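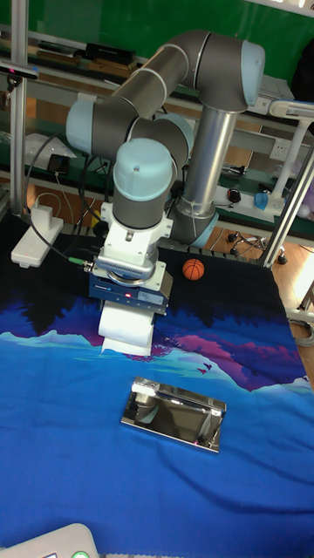
1 min read

Flamer 6 is ready for download. The biggest change in this version is the folder lock. You can now choose any folder on your phone and close it with a PIN, and its files will not show in search or in the share menu. Many of you have asked for this since April.

We also made the backup smaller. On our test phone a full backup went from 475 MB to 292 MB, and it can be restored on a new phone without the cable. 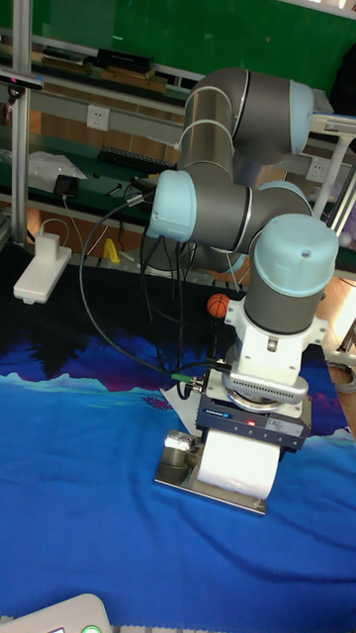 Paper roll and metal plate, on the blue cloth.

If you come from Kindard or Wastico, please export your notes first - the import tool reads only the exported file, and it does not open the old database. The menu is now translated into 33 languages.
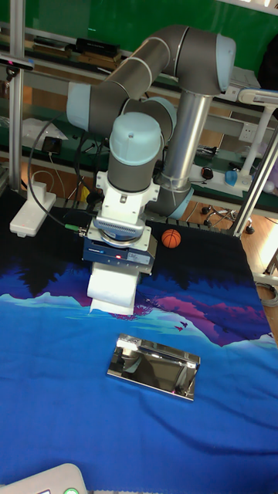

After the import, check that your dates are correct before you delete the old app. The update is free for everybody who has a Nikolaidis account.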